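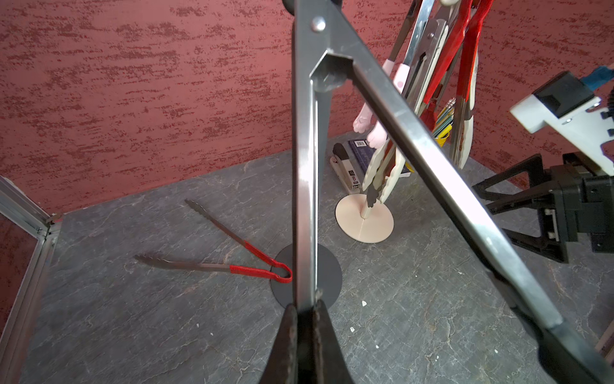 Stainless tongs in the gripper, as seen from the wrist camera.

Rudico FAQ

Rudico is a control and planning stack for two arms sharing one table. We use it mainly for sorting and hanging kitchen tongs, a job that has taught us more about software than any pile of blocks ever did! The questions below come up a lot on the mailing list. If yours is missing, send it in and we'll add it.

Why tongs?
Because they are wonderfully awkward. A pair of tongs has two arms, a hinge and a springy opinion about how wide it wants to be, so a pose estimate that treats it as one rigid shape goes wrong fast. Then there's the shine. Brushed metal picks up whatever color is nearby, and a thin handle may only be a few pixels wide from the far camera. If your tracker can follow tongs, it will probably enjoy spoons.

What does the software look like from the inside?
There are four processes: perception, the scene store, the planner and the controller. They talk over plain messages, and you can stop and restart any of them except the controller while the others keep going. The scene store is the part we're fondest of. It keeps a short history for every object, including where it was last seen and by which camera, so the planner can ask "how sure are we?" before it commits to a reach.

How fast does it run?
The controller runs at 500 Hz and the cameras at 30 frames per second. The planner has no fixed rate. It replans when the scene store says something has changed enough to matter, and you set "enough" in the config file (look for replan_threshold). Start with the default and only lower it if your arms seem to be reaching for places where things used to be. 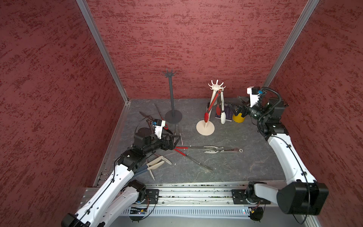
Can both arms move at the same time?
They can, as long as their planned paths don't pass through the same space at the same moment. Each arm reserves a moving bubble of space ahead of itself, and the planner refuses a path that enters a bubble the other arm already holds. If both want the same spot, the arm with the shorter remaining path goes first and the other one waits or finds a way around.

How do you deal with overlapping objects?
This was the big addition in the Laskowska release. Perception used to return one mask per object and leave it there, and two crossed handles would happily merge into one very strange utensil. Now it looks for the hinge first, then grows each arm outward from it. When two handles cross, the scene store keeps both guesses alive until a wrist camera gets close enough to settle it. It's slower, but so much nicer to work with. You can watch the guesses compete in the viewer (press G), and I still do that for fun.

Do I need to train anything?
For tongs, no. The model we ship covers 27 kinds, and you can list them with the catalog command. For new objects, you'll want to label a few views from each camera. Please label some views where the object is partly hidden behind something else, too.

What happens when a grasp fails?
The controller compares finger width with what the planner expected. Too narrow and it reports a miss, too wide and it reports a bad grip, and in both cases the arm backs off along the path it came in on. The planner then marks that grasp as tried and picks the next one on its list. You can set how many tries it gets before it moves on to a different object.

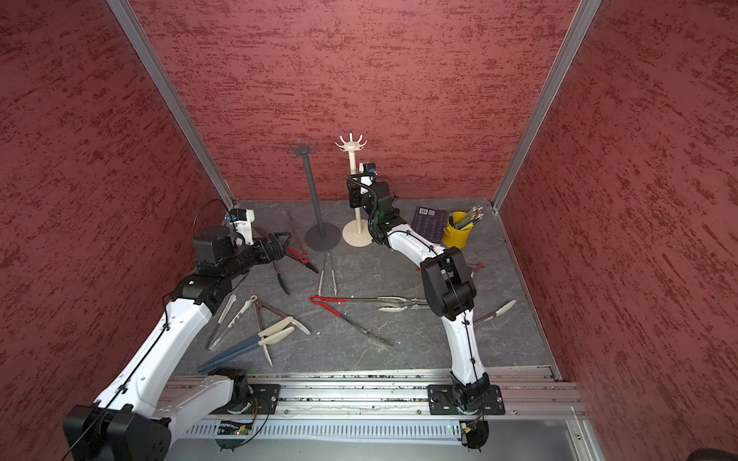

Jamila Uddin wrote to the list that the order of picks matters more than the grasp scores: "I switched to clearing the top of the pile first, even when a lower handle scored higher, and my replans dropped a lot. Could that be the default?"

It's the default as of the current version! Set pick_order to "score" if you want the old behavior back.

Can I test without arms?
Very much so. The Suvuvgate simulator runs the same planner and the same scene store, and only the controller is swapped out. Our test set has 168 recorded table layouts, and every change to the planner is run against all of them before it gets merged. Contact between springy parts is still rough in simulation, so be a little suspicious of any grasp that looks perfect there.

Where do I report a bug?
Use the Urkholm tracker, and attach the scene store log along with your config. A log from just before the trouble started is far more useful than a long one from after it.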